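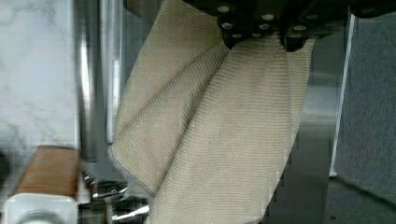 Do I need a city inspection before I put tables on the sidewalk in Grendeto?

Every business with a sidewalk seating permit has to pass one before the first customer sits down outside, and again each time the permit is renewed.

Local Government > City Ordinances > Downtown > Sidewalk Seating Checklist

Search this site Search

6 min read

Updated 8/30/24

I run a small lunch place on Drulten Street and I've now been through this inspection as a new applicant and as a renewal. The first time I failed it. The city's own form is a single page of boxes with hardly any explanation, so I've typed up the items the way they appear on the form and put my comments under each one. The council passed the sidewalk seating ordinance last December, and some of the wording still gets read differently depending on who shows up, so treat my comments as one owner's experience and call the permit desk if you're unsure.

BEFORE THE VISIT

[ ] Permit application submitted and fee paid

Comment: The fee is $85 and you pay it through Gultiteo, the city's online permit system. It will let you get all the way to the end without paying and then show a cheerful green screen that looks a lot like a receipt. It isn't one! Look for the word "Paid" next to your application number. Mine sat there unpaid while I waited by the phone for somebody to schedule me.

[ ] Site sketch on hand

Comment: A hand-drawn sketch is fine. Mine's on graph paper and nobody minded. Show your front door, the curb, every table, and anything the city has planted or bolted down in front of you (tree, bench, parking sign, hydrant). Leave a copy by the register so whoever is on shift can find it.

[ ] Insurance certificate naming the city

Comment: Ask your agent early. The certificate has to list the City of Grendeto as an additional insured, and the address has to match the permit exactly. Mine said "Drulten St." and the permit said "Drulten Street," and that got a raised eyebrow but not a fail.

ON THE SIDEWALK

[ ] Clear walking path of at least 6 feet

Comment: This is the one I flunked. The path is measured from the outermost thing you've put out there to the nearest obstruction on the curb side, and a chair counts where it ends up when a person is sitting in it. I'd measured with all my chairs tucked in neatly. The inspector pulled one out, sat down, and that was that. Measure with the chairs out, and measure at the tree too, not just at the widest spot.

[ ] Doorways and exits unobstructed

Comment: Your neighbor's door counts as well as yours. If you share an entry with upstairs apartments, like everybody in the Prokopenko Building does, keep the whole entry clear and don't let the host stand creep into it. Host stands do creep. I put a bit of tape down inside the door where ours is supposed to live.

[ ] Hydrant and utility access kept open

Comment: No tables over a utility cover, even a small one. I had one under a planter for a whole season and didn't know it was there until I moved the planter to sweep.

[ ] Barriers, planters and umbrellas secure

Comment: The inspector will push on them. Not hard, but they'll push. Umbrellas need a weighted base and the lowest part of the canopy has to be high enough that a tall person can walk past without ducking. Nothing can be drilled into the sidewalk without a separate permit from public works, and from what I hear that one takes a while.

[ ] Cords, hoses and heaters

Comment: No cords across the walking path, taped down or otherwise. If you want lights, run them overhead from your own building. Heaters need their own line on the application — if you didn't list them, don't have them out on inspection day. I'd just leave them in the basement.

PAPERWORK AND POSTING

[ ] Permit posted where it can be read from outside

Comment: Front window, facing out. I know it's ugly. I tried putting mine beside the menu at the back of the entry and was told, pretty nicely, to move it while they waited.

[ ] Closing hours posted

Comment: Outdoor seating hours can be shorter than your regular hours, and around here they usually are. Post the outdoor ones separately so customers aren't surprised when you start bringing chairs in. The ordinance says furniture has to be stacked or taken inside by closing, and a stack left in the walking path is still a violation, so figure out where it's going before you buy more chairs than you can store (ask me how I know).

IF YOU DON'T PASS

You get 9 days to fix the problem and ask for a second visit. There's no charge for that second visit as long as you request it inside the window. I moved one row of tables closer to the wall, lost a couple of seats, and passed the same week. You can't use the sidewalk in the meantime, and I really wouldn't chance it. The fine for operating without a passed inspection can go up to $2,000, and that's a lot of soup.

The inspector should leave you a copy of the form with the failed item marked. Read the handwritten part before they go! I couldn't make out half of mine and had to call the next morning.

A FEW THINGS THAT AREN'T ON THE FORM

Water bowls for dogs came up during my renewal. They aren't banned, but a bowl sitting in the path counts as an obstruction like anything else, so ours is tucked against the wall now.

Sandwich boards are covered under the sign rules and need their own approval. The person who checks your tables may not say a word about your board, and you can still get a letter about it later. Mine came by mail after I'd already passed.

Snow is still a gray area. The ordinance says permit holders keep their section of sidewalk clear, and the older snow rules say property owners do, and if you rent (I do) that's a conversation to have with your landlord before winter. I've asked the city clerk's office to put the answer in writing and I'm waiting to hear back. I'll update this page when I do.

If your inspection went differently from mine, leave a comment, especially if you're on one of the side streets where the sidewalks are narrower. I've only ever done this on Drulten and I'd like to add some notes for those blocks.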